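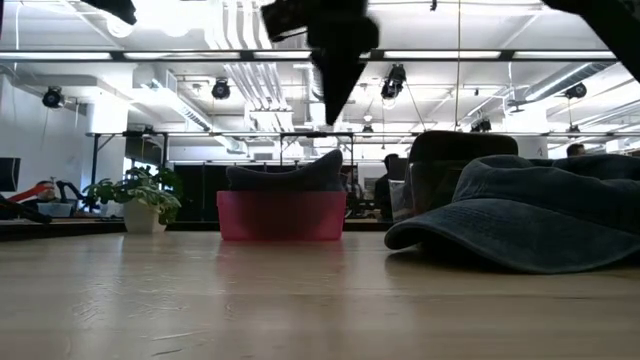
片づけは、どこまで機械に任せられるか
家の机と店の裏で、いま起きていること

洗濯機は洗い、食洗機はすすぎ、掃除機は自分で床を回る。家事のうち、決まった箱の中か平らな床の上で済むものは、かなり前から機械の仕事になっている。残っているのは、その前後の作業だ。洗濯物をかごから出して畳む。椅子に掛かった上着を元に戻す。机に置かれた帽子や小物を、それぞれの場所へ運ぶ。人がやれば数分で終わるし、やり方を習った覚えもない。

この数年、そうした作業をこなすロボットの映像が目に見えて増えた。二本の腕でシャツを畳み、皿を重ね、棚に箱を入れる。映像の中では滑らかに動く。では実際に買って家に置けるのか。店の裏で人の代わりに使えるのか。開発する側と、使うかどうかを決める側に話を聞いた。先に書いておくと、答えは作業によって大きく違い、同じ作業でも求める速さによって変わる。

成功したと言うときの中身

Hurexは、机の上の片づけと布の扱いを中心に研究している会社だ。開発の責任者であるGuoqing Qianは、取材の最初に集計表を開いた。4月に行った試験の結果で、試行は1,668回。そのうち、人が一度も手を出さずに最後まで終わったものが905回あった。半分を少し超える。

「この数字を見せると、投資家の方はがっかりし、同業者は感心します」とQianは言う。試験の内容は、机に置いた布製品や小さな容器を、指定された場所に入れるというものだった。物の種類も置き方も毎回変える。同じ帽子でも、つばの向きが変わり、頭の部分のつぶれ方が変わる。前の回とまったく同じ形で置かれることはない。

終わらなかった回の内訳も見せてもらった。いちばん多いのは、つかんだつもりでつかめていないケースだった。指は閉じ、腕は持ち上がり、目的地まで動いて、何もないまま指を開く。次に多いのが、二つの物を一緒につかんでしまうケース。三番目は、入れるところまではできたが、入れ物の縁に引っかかって外に垂れたものだ。これを成功に数えるかどうかは、社内でも意見が分かれたという。

「最初は成功にしていました。入っているといえば入っているので。途中から、家でこうなっていたら自分は直すだろうと考えて、失敗に変えました。それで成績はだいぶ下がりました」

この基準の話は、今回の取材で何度も出てきた。洗濯物がかごに「入っている」状態には幅がある。底まで収まっているのも、縁より高く盛り上がっているのも、袖が一本だけ外に出ているのもある。人はその家の習慣に合わせて、どこで手を止めるかを決めている。機械にやらせるには、その線を誰かが引かなければならない。

硬い物と柔らかい物

工場のロボットは、もう長いこと人より速く正確に物を動かしてきた。それがなぜ靴下で苦労するのか。よく聞かれる質問だとQianは言う。

硬い部品なら、位置と向きがわかれば、つかみ方は決まる。ねじはどこから見てもねじの形をしている。布はそうはいかない。置かれた布のどこが端で、どこが折り目で、どこが裏なのかは、見ただけでは決まらないことが多い。持ち上げた瞬間に形が変わり、さっきまで見えていた端が隠れる。機械は、動かすたびに相手が別の形になる仕事をすることになる。

そこで最近の手法では、人が遠隔操作で手本を見せ、そのときのカメラの映像と腕の動きを組にして大量に学ばせる。布の形をいちいち計算で求めずに、こう見えたらこう動く、という対応を覚えさせるやり方だ。この方法が広まってから、布の作業は急に進んだ。以前なら一枚のタオルを広げるだけで論文になった。今は、くしゃくしゃのTシャツを拾って畳むところまで、条件が合えばできる。

ただし、手本の質が結果を左右する。急いでいる人の手本からは急いだ動きが、迷っている人の手本からは迷った動きが出てくる。Hurexでは、手本を取る担当者によって、つかむ前に一瞬止まる癖があったりなかったりした。学習後の機械にもその癖が残り、止まる癖のほうが成績がよかった。理由は調べている途中だという。

カメラをどこに置くかという問題もある。作業台全体が見えるカメラは、物がどこにあるかを知るのに向いている。しかし、腕が近づくと、肝心の場所は腕そのものに隠れてしまう。だから手首の近くにもカメラを付ける。こちらは最後の数センチがよく見えるかわりに、近すぎて全体がわからない。 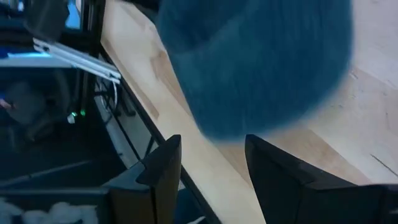
布をつかむ作業で成否が決まるのは、たいてい指を閉じる直前だとQianは説明する。遠くから見れば、もう届いているように見える。手首側の視点では事情が違う。青緑の布は机の上に垂れて画面の中央上部を大きく占め、輪郭はぼやけ、下の端は開いた二本の指のすき間のすぐ上にある。指はどちらも布を挟んでいない。この距離で閉じるのか、もう少し進むのか。人なら指先に触れた感触で決めるところを、機械の多くはこうした見え方だけを頼りに決めている。

机の木目や細い傷も、学習の初期には邪魔になった。ある時期のモデルは、濃い色の筋を布の端と取り違えて、何もないところをつまみに行った。別の机に替えると直り、また元の机に戻すと再発した。手本を取る机を増やすことで収まったが、Qianはこれを解決とは呼んでいない。家庭の机は一軒ごとに違うし、テーブルクロスを敷く家もある。

触覚のセンサーを指に付ければよいのではないか。そう尋ねると、試してはいるという答えだった。感度の高いものは傷みやすく、丈夫なものは薄い布に反応しない。タオルとブラウスでは必要な感度がまるで違う。家で毎日使うなら、指先は消耗品として交換できる値段でなければならない。今のところ、その条件を全部満たすものは見つかっていない。

リネン工場の一日

家庭より先に機械が入りそうなのは、同じ物を大量に扱う現場だ。Wunderlichは、宿泊施設や飲食店のシーツ、タオル、エプロンを洗って返すリネン工場である。ここで工程を管理しているLotte Mertensは、ロボットの導入を二度検討し、一度は見送り、一度は部分的に受け入れた。

工場の中は、すでに機械だらけだ。大型の洗濯機と乾燥機が並び、シーツは専用機がアイロンをかけて畳む。シーツを専用機に差し込むところには人が立っていて、角を探して左右のクリップに挟む。挟んでしまえば、あとは機械が引っ張って伸ばし、熱をかけ、決まった大きさに折る。

「人がやっているのは、角を見つけることです」とMertensは言う。「うちで人がしている仕事を書き出したら、ほとんどが『見つける』か『分ける』でした。折るのも運ぶのも、もう機械です」

見送ったのは、この角を見つける作業の自動化だった。試験機は角を見つけることはできた。問題は速さで、一枚に40秒かかる。慣れた従業員の作業とは比べものにならず、後ろのアイロン機が待たされる。アイロン機は熱を入れたまま動かし続けるものなので、布が来ない時間はそのまま燃料の無駄になる。試験機の担当者は、台数を並べれば追いつくと提案した。Mertensは床の図面を広げ、並べる場所がないことを示した。

受け入れたほうは、戻ってきた洗濯物の仕分けだ。袋から出した山を、シーツ、タオル、エプロン、その他に分ける。汚れた布に触る作業で、働き手の確保がいちばん難しい持ち場でもあった。カメラで見分けて上からつかみ、それぞれの投入口に落とす。畳む必要も角をそろえる必要もない。一枚つかみ損ねても、次に拾えばよい。

導入して変わったのは人数よりも時間帯だった。夜のうちに機械が仕分けを進め、朝に出勤した人が残りを見る。機械は絡まった物をほどけないので、絡まりは全部朝に残る。ひも付きのエプロンが多い日は、朝の担当者の機嫌が悪い。Mertensは取引先にエプロンのひもを束ねてから返すよう頼んでいるが、守られる店と守られない店がある。

もう一つ、異物の問題がある。リネンの山からは、ボールペン、ヘアピン、テレビのリモコンが出てくる。人は袋を持ち上げたときの重さや音で気づく。機械は気づかずに投入口へ落とすので、後ろに金属探知機を足した。探知機が鳴ると列が止まり、人が行く。プラスチックには反応しないため、リモコンは電池のおかげで見つかり、キャップの付いたボールペンは見つからないことがある。

店の裏の試着戻し

衣料品店を展開するStandeoでは、売り場裏の作業で試験を行った。試着室から戻ってきた服をハンガーに掛け直し、棚の区画ごとに分ける仕事だ。どの店でも夕方にたまり、閉店後の残業の原因になる。

試験の対象にした商品は120種類。ロボットはタグを読み取り、種類を判別し、近くのかごに分けて入れる。ここまではうまくいった。ハンガーに掛けるところで止まった。襟ぐりの広い服は滑り落ち、ボタンを閉じないと掛からない服はボタンの段階で手が出ない。結局、試験の後半ではハンガー掛けを外し、分けるところだけを任せた。

店の従業員の評価は割れた。分けてあるだけでも助かるという人と、分けるのは掛けながらできるので結局同じだという人がいる。どちらの言い分も、作業を横で見ているとよくわかる。人は服を手に取った瞬間にどの棚の物かを知り、手はもうハンガーを通している。二つの工程に分けたのは機械の都合だった。

試験の報告書には、現場からの要望として「動いていない時間に通路をふさがないこと」と書かれていた。店の裏は狭い。段ボールと什器のあいだを人が横向きに通る。腕の届く範囲に柵を立てれば、その分だけ置き場が減る。柵のいらない低速の腕にすれば、今度は作業が遅い。広さの話は、性能の説明資料にはほとんど出てこない。

Standeoは試験を終えたあと、本格導入を決めていない。次の検討では、服のほうを変える案も出ているという。タグの位置を統一し、読み取りやすくする。これはロボットがなくても棚卸しが楽になるので、先に進めるそうだ。

家に来るとき

家庭向けではどうか。Wondevexは、据え置きの腕を月額で貸し出す事業の準備をしている。最初の対象は台所でも洗面所でもなく、居間のテーブルだ。夜のうちに散らかった物を拾い、決められた入れ物に移しておく。落ちて割れる物には触らない設定になっている。

触ってよい物とだめな物をどう教えるかは、思った以上に手間がかかる。鉢植えは動かさない。眼鏡は動かさない。開いた本は、閉じないでほしい人と閉じてほしい人がいる。飲みかけのコップは全員が動かさないでほしいと答えたが、空のコップについては意見が分かれた。機械から見て、不透明なコップが空かどうかはわからない。Wondevexは当面、コップにはすべて触らないことにした。

試用した家庭の感想で目立ったのは、音のことだった。昼間は気にならない関節の音が、夜中の居間では寝室まで届く。ゆっくり動かせば静かになるが、終わるまでに時間がかかる。朝起きたときに途中だったという苦情が来て、開始の時刻を早めたら、今度はまだ起きている家族とぶつかった。

片づいた場所がわからなくなる、という声もあった。入れ物は決めてあるのだから、そこを見れば必ずある。それでも、自分で入れた記憶がない物は探してしまう。夫婦のどちらかが片づけた物を、もう片方が探すのと同じことだ。Wondevexは、その夜に何をどこへ入れたかを一覧で送る機能を付けた。最初の週はよく見られ、その後はあまり開かれていない。

安全についても聞いた。腕は人が近づくと止まる。止まり方には二通りあり、その場で固まるか、力を抜いて垂れるかだ。物を持っているときに力を抜けば落とす。固まれば、子どもがぶら下がれる。現在の設計では、持っている物をいったん机に置いてから力を抜く。置くまでの数秒を許容できるかどうかで、設計者と法務の担当者の話し合いが長引いた。

家の中を写すカメラに抵抗がある人も多い。映像を外に送らずに機器の中で処理すれば抵抗は減るが、失敗したときの映像を集められないと改善が進まない。Wondevexでは、送ってよいかを失敗のたびに利用者に尋ねる方式を選んだ。尋ねられるのが面倒で、いつも断る設定にする人が多いそうだ。

費用の数え方

機械が家事をするという話になると、人件費との比較がよく持ち出される。工場ではこの計算が成り立つ。Mertensの場合、仕分け機の費用は、夜勤の手当と募集広告の費用を足したものと並べて判断した。保守の契約を入れると差は小さかったが、募集しても人が来ないという事情が決め手になった。

家庭では、並べる相手がはっきりしない。自分の家のテーブルを片づけても、給料は出ていない。月額いくらなら払うかという質問に、人は家事代行の料金を思い浮かべて答えることもあれば、掃除機の値段を思い浮かべて答えることもある。前者なら高く、後者なら安い。Wondevexの料金がまだ決まっていないのは、この二つの答えの開きが大きいためだ。

修理の問題も残る。掃除機なら店に持ち込める。机に固定した腕は持ち込めないので、人が訪問する。訪問の費用を月額に含めると料金は上がり、含めないと故障した月に解約される。指先の交換だけは利用者ができるようにしてあるが、試用した家庭では、部品を送っても交換しないままの例が何件もあった。

失敗した後のこと

Qianに、あとどれくらいで家庭で使えるようになるかと聞くと、年数では答えなかった。代わりに、いま取り組んでいる課題を挙げた。つかみ損ねたことに自分で気づき、やり直すことだという。

人も布をつかみ損ねる。気づいてすぐにつかみ直すので、失敗したという意識がない。機械が同じことをできれば、一回ごとの成功率が今のままでも、最後まで終わる割合は上がる。難しいのは、どこで諦めるかの判断だ。以前のモデルには、ソファの縫い目を服の端だと思い込み、一晩じゅう引っ張り続けたものがあった。腕の力を弱くしていたので縫い目は無事だったが、朝になっても靴下は床に残っていた。

現在のモデルは、三回続けてつかめなければその物を飛ばし、ほかを片づけてから戻る。戻ってきたときに腕や光の具合が変わっていて、今度はつかめることがある。それでもだめなら置いておく。残った物は人が片づける。Qianの自宅でも試作機を使っていて、残るのはほぼ毎回、薄手で黒っぽい布だという。影と区別がつきにくいらしい。

Mertensの工場では、この夏から仕分け機の投入口を一つ増やす。機械が自信のない物を入れるための口で、名前はまだない。従業員は「朝の箱」と呼んでいる。これまでは自信がなくても四つのうちのどれかに落としていたため、シーツの山からエプロンが出てくることがあった。間違って混ざった一枚を探すより、わからない物だけをまとめて渡されるほうが早い、というのが仕分けを受け持つ従業員たちの意見だった。

角を見つける試験機については、Mertensのところに改良版の案内が届いている。以前より速くなったと書かれているが、何枚続けて動かしたときの数字なのかは書かれていない。問い合わせの返事を待って、もう一度見に行くかどうかを決めるという。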